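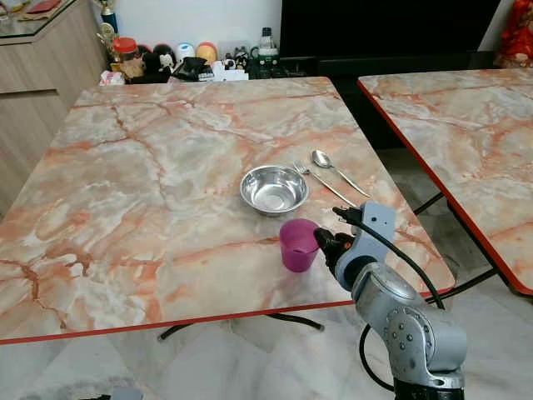 4.2 What counts as a set table

Household guides tend to treat the place setting as a settled matter, and we doubt that it is. Haslam and Wu coded 172 home meals against a fixed plan of plate, fork, knife and glass, and scored anything else as incomplete. By that rule the setting in Figure 5, with a steel bowl, a fork and spoon lying side by side to the right of it, and a small purple plastic cup nearer the front, would fail on several points. We see no good reason to call it a failure. A bowl and a spoon suit plenty of meals, and the missing knife tells us very little about care or habit.

Figure 5. Bowl, cutlery and cup on a marble-patterned table.

The claim that setting order follows from room layout is weaker still. Kwok argues that people lay the side nearest the kitchen first, but her sample came from 2 apartment blocks in Zaltarthorpe, and the floor plans were close to identical.
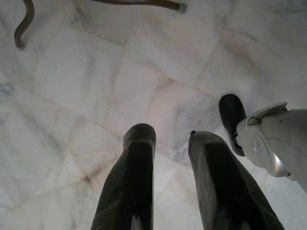 Whether the pattern would hold in a larger home is an open question – Yazzie and Hung found no trace of it in their January visits, though they logged only the finished table. We therefore report order and layout separately, and leave out the combined "readiness" score used in the Gristance survey.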